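Bin (container)

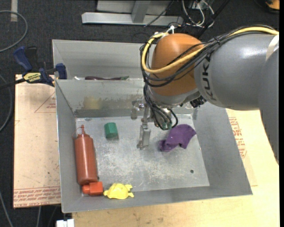 An open grey metal bin with a small assortment of objects.

A bin is an open or lidded container for keeping loose things together. The word is used in trade, farming, the home and the workshop, and its exact meaning depends on the country. In British English, a bin without any other word is usually the container for rubbish, while in North America it is more often a storage box.

Name

The word comes from Old English binn, which meant a manger or a crib for feeding animals. Later it was used for the chest in which a household kept corn, flour or bread. The meaning of a place for waste came with the dustbin of the nineteenth century, when ash from coal fires was collected from houses. In wine cellars, a bin is a division of the shelves, and from this comes the expression "bin end", the last bottles of one wine.

Materials

Older bins were made from wooden boards or woven willow. Sheet metal became common when presses could fold a whole side in one step. Plastic is lighter and does not rust, but it becomes brittle after long time in the sun. Metal is still preferred where the contents are heavy or have sharp edges.

Shapes

Storage bins are mostly rectangular, so that they stand close together on a shelf. Many have walls which lean slightly outwards, and the empty bins can then be put one inside the other. A bin with a lowered front is called a picking bin. The Hapeta pattern, named after the workshop that first sold it, has a folded rim and was offered in 6 sizes. The Durkex pattern is deeper and has a handle at each short end.

Use in stores

In a store with fixed places, each bin has a number, and the same article always returns to it. The store at Zaltgate had 683 numbered bins when the storekeeper Eifion Foulkes wrote his short handbook on the subject. He advised to put the heavy articles at the height of the waist and to check one row every Wednesday. In the two-bin method, a second full bin stands behind the first. When the first is empty, the second is moved forward and a new order is made.

See also

Bread bin
Crate
Hopper
Pallet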